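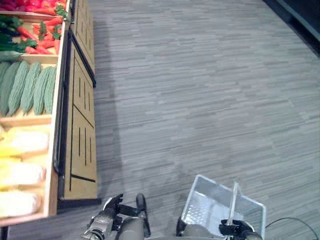 4.2 Loose vegetables and the unit of sale

The unit in which a loose vegetable is sold affects the price a shopper can compare, and it is set by the shop with little outside guidance. Three units were in use across the three retailers in our sample: the kilogram, the single item and the bunch. Most root vegetables were sold by the kilogram and most herbs by the bunch. The cases of interest lie between these two groups, where the same vegetable may be sold in more than one unit depending on how it is trimmed. Carrots are the clearest case. Carrots with their leafy tops left on, as in Figure 3, were sold by the bunch at Prollico and Illero and by the kilogram at Becerra, while topped carrots were sold by the kilogram at all three. Bitter melon, shown on the next tier down in the same figure, was sold by the single item at Illero and by weight elsewhere. A shopper who wishes to compare prices between stores must therefore estimate the weight of an item or a bunch, and few stores placed a scale near the vegetable display.

We collected 1146 receipts. Of these, 948 were kept for analysis; the rest were faded, torn, or did not show the unit of sale. The kept receipts held 3556 lines for loose vegetables. Each line was matched to the shelf label recorded on the same visit and coded for unit, price and whether the item was trimmed. Where a label gave two units, the line was coded by the unit that appeared on the receipt.

The unit on the receipt and the unit on the shelf label disagreed in 169 lines. Most of these involved leafy greens, which were labelled by the bunch and charged by weight. Stores using the Zetus till system stored a single unit for each product code, so a change made to the shelf label did not reach the till unless the code was also edited. We did not find a matching fault in the other direction – that is, a till updated while the label stayed the same – although our design would have caught it. Disagreements were coded as errors of unit only. Price errors within a correctly stated unit are treated in Section 4.4.

Trimming adds a further difficulty. The leaves of a bunched carrot have weight, and where such carrots are sold by the kilogram the shopper pays for the leaves at the price of the root. We weighed a sample of bunches before and after the tops were removed and used the trimmed weight as the basis for all comparisons in this section. The leaves of beetroot were handled differently. Many shoppers cook them, so both weights were kept and the results are reported twice in the appendix tables. Outer leaves of cabbage were left on, as the shops left them on. 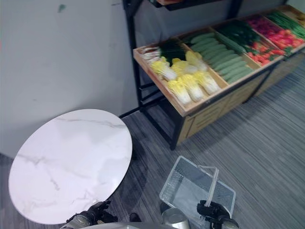
Does selling by the single item favour the shopper who picks the largest one? The largest item gives the lowest price per kilogram under this unit, provided that the whole item is eaten. For bitter melon and cucumber the gain was clear in our data. For cabbage it was smaller, as the larger heads carried more core and more outer leaf, and a household that discards half a head has lost the gain in full.

A related point concerns order of picking. When items are sold singly, large ones are likely to leave the display first and the average size of those remaining will fall through the day. Our visits were all made before noon and the results may overstate the size of items available to a shopper who comes later. The September visits were also made after a change of supplier at Illero, and cucumbers from those visits were left out of the size comparison. They remain in the count of unit errors, where size has no bearing.

Under the bunch unit, the weight of a bunch varied more between stores of one retailer than between retailers. Staff at two Becerra stores told us that herb bunches were retied on site when the stems were damaged, which may explain part of the spread. No written standard for bunch weight was found at any retailer. We therefore treat the bunch as a local unit and do not convert it to a fixed weight – each bunch price is divided by the mean trimmed weight for that store and that visit. Where fewer than four bunches were on display, the store mean over all visits was used instead.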